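Speaker notes: Doors, screens and the air in old houses
Evening talk, Praltari hall, November

Slide 1. Title
Good evening and thank you for coming. Say who I am, but short. Ask if the people in the back can hear me. Water is on the left side.

Slide 2. Why I speak about air
I grew up in a house where the summer was very hot and we had no cooling machine. My grandmother opened and closed the doors by the hour. As a child I thought it was only a habit. Later I studied buildings and I understood that she was right.
(Pause. Let them think of their own house.)

Slide 3. The two things air needs
Air needs a way in and a way out. If there is only one opening, the air stays where it is. Draw the two arrows on the board, slowly.

Slide 4. The Filtach house
Built by a merchant family, 1270 square feet on one floor. The rooms stand around a small yard. The walls are 20 inches thick, so the heat of the day comes inside late, when the windows are already open for the night.
Do not forget: the kitchen is on the side where the wind leaves. Smell and smoke go out, they do not cross the bedrooms.

Slide 5. Clegg Street
The same town, but newer houses. Glass doors, closed all day. The people I interviewed there told me that they sleep badly in summer. I do not want to say that glass is bad. I want to say that glass alone does not help in the night.

Slide 6. Lattice
A lattice does three jobs at one time. It gives shade, it lets air pass, and it keeps the room private. Explain that small holes make more shade but slow the air. Carpenters in Alow still choose the hole size by the direction of the wall.

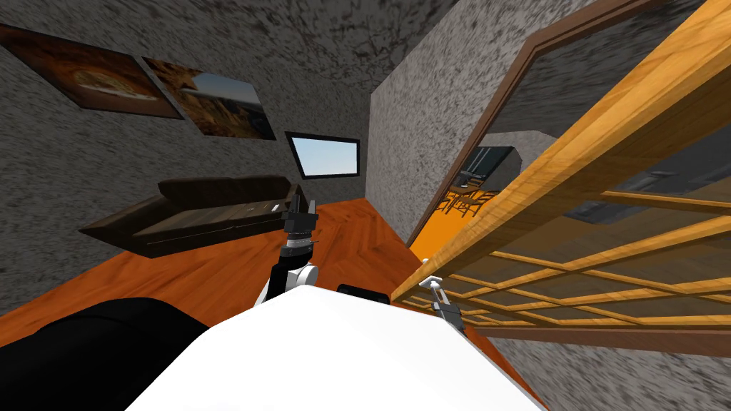 Slide 6: Large wooden lattice door, computer rendering.

Ask the audience: who had such a door at home? Wait for the hands, also if it takes long.

Slide 7. What we can do now
Open high and low, on two sides. Close early in the morning. Put the shade outside of the glass.
If there is time, tell about the wet cloth in the doorway. If it is past 8:30, skip it.

Slide 8. Questions
Repeat every question in the microphone. The reading list is on the table near the exit, 100 copies, please take one.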